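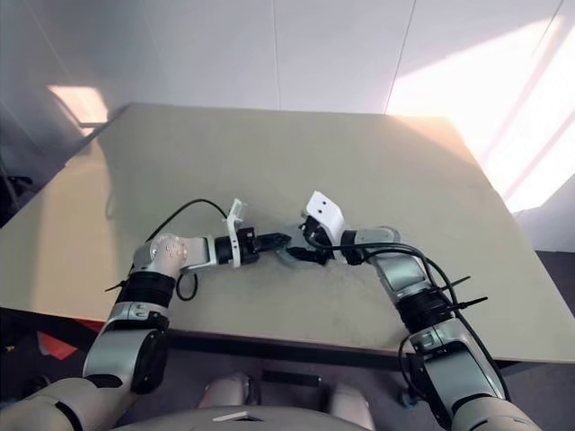
Module 103: Soils and Land Use
Week 2 - Water in the soil

These notes go with the second lecture. Read them before the practical and bring them with you, as the field sheet uses the same terms. The reading list is on the module page.

Where we got to last week

We finished with soil texture, meaning the mix of sand, silt and clay in the mineral part of the soil. Texture changes very slowly and a farmer can do almost nothing about it. Structure is how those particles are held together in crumbs and blocks, and it can be changed in a single wet afternoon by driving a loaded trailer over the field. Keep the two words apart. Most of the marks lost on this topic in past years were lost by mixing them up.

Pores

Between a third and a half of a healthy topsoil is empty space, filled by air or water or both. The spaces are called pores, and their size matters more than their total volume.

Large pores (macropores) are the cracks, worm channels and old root holes. Water runs down through them under its own weight and air comes in behind it. Small pores (micropores) are the gaps between fine particles. Water is held in them by the attraction between the water and the particle surface, and gravity is too weak to pull it out.

A sandy soil has mostly large pores, so it drains fast and dries out early. A clay soil usually has more pore space in total than a sand, which surprises people, but most of it is in very small pores. It holds a lot of water and gives it up slowly. A good clay soil still has large pores, and these come from its structure. When the structure goes, the large pores go first.

Terms you need

Saturation: all the pores are full of water. There is no air left, and roots begin to suffer within days in the growing season.

Field capacity: the state of the soil once the large pores have drained and the small ones are still full. On a sand this may be reached the day after heavy rain. On a clay it takes longer, and in a wet winter it may not be reached at all between one spell of rain and the next.

Wilting point: the soil still holds some water, but it is held so tightly that plants can't take it up. A clay at wilting point can feel slightly damp in the hand.

Available water: the difference between field capacity and wilting point. Loams and silts tend to do best here. Clays hold more water overall but a good part of it is below wilting point and of no use to the crop.

Water table: the level below which the soil or rock is saturated. It rises in winter and falls in summer. A perched water table is one that sits on top of a layer that lets water through poorly, with drier material underneath.

Moving water

Infiltration is water entering the soil surface. Percolation is water moving down through it. If rain falls faster than it can infiltrate, it ponds or runs off. Two things commonly slow infiltration on arable land: a crust on the surface, formed when rain breaks up weak crumbs and the fine particles settle and seal it, and compaction lower down.

Compaction is often found at plough depth, where the bottom of the plough and the tractor wheel in the furrow have pressed the same layer year after year. This is called a plough pan. Above the pan the soil may look perfectly good. To find it you have to dig.

Worked case: Dutusen Farm

Dutusen is a mixed farm on the north bank of the Allell. We will use it for the rest of term, so it is worth getting to know. Annual rainfall is 700 mm, most of it between October and February. The land falls gently from a sandstone ridge down to the river, and the soils change along the slope.

The upper fields are sandy loam over sandstone. They drain freely and can be worked early in spring. The limit here is summer drought, and the grass on the ridge is usually brown by July.

The middle fields are on boulder clay. A sample from the topsoil of Long Piece gave 39 per cent clay, which puts it in the clay class on most charts, though only just in some cases depending on the silt. Water moves slowly downwards and there is a perched water table for much of the winter. Dig in January and you will find grey colours with rusty mottles from below the topsoil. Grey means the iron has been without oxygen for long periods. Rust means air gets in at times, generally along root channels and cracks.

The lower fields are silty river deposits, with a true water table that follows the level of the Allell. They are in permanent grass. When the river is high, drains laid in these fields can't empty, however well they have been put in.

Notice that the middle and lower fields are both wet in winter, and for different reasons. In the middle fields water can't get down. In the lower fields it comes up from beneath. The remedies are different too, and a good answer says which kind of wetness it is dealing with before it suggests anything.

Drainage methods

Ditches. The oldest method and still the one everything else depends on. A field drain has to empty somewhere, and if the ditch is choked the drain stops working. Clearing a ditch is cheap compared with laying new pipe.

Pipe drains. Formerly short lengths of clay tile laid end to end, now a long plastic pipe with slots in it. They are laid with gravel above them on heavy land so that water can reach the pipe quickly. Spacing depends on the soil: close on clay, wider on loam.

Mole drains. A bullet-shaped steel foot is pulled through the clay below plough depth, leaving an open channel and a set of cracks above it. It only works where there is enough clay to hold the channel open and where stones are few. Moles run across the line of the pipes and feed into the gravel. They need renewing every few years. The clay has to be moist enough at depth to mould and dry enough above to crack, so there is often only a short period in the year when the job can be done well.

Subsoiling. Strictly this is loosening and not drainage. A heavy tine lifts and shatters a compacted layer. Done in wet soil it smears and makes matters worse. Done in land with no compaction it costs diesel and gains nothing. Dig first.

Long Piece has pipe drains and was last moled some years ago. The Laris road field next to it has the same soil and no record of any drains, but there are outfalls in the ditch, so someone laid them. This is very common. Old drainage plans are lost when farms change hands.

Some arguments against draining

Water that leaves a field quickly arrives in the river quickly, and it carries nitrate with it. Wet grassland supports plants and wading birds that drained land does not. Peat that is drained shrinks and gives off carbon dioxide. Grants at one time paid for drainage, and some schemes now pay for the opposite. We come back to this later in the term, but keep it in mind when you write up the practical - a recommendation to leave a field wet is a proper recommendation if you can support it.

Before the practical

Read the chapter on soil water in the course reader. Look at the Dutusen soil map and mark where you would expect to find a plough pan.

Meet at the back door of the Fitzgerald Building. Bring boots, waterproofs, a pencil (pens fail in the rain) and something to eat. Spades and augers are supplied.

Questions to think about

Why might a clay field drain worse after being subsoiled in November?

Long Piece and the river fields both show grey colours in the subsoil. What else would you look at to tell the two kinds of wetness apart?

If the lowest outfall in the Laris road ditch is under water all winter, what would you check first?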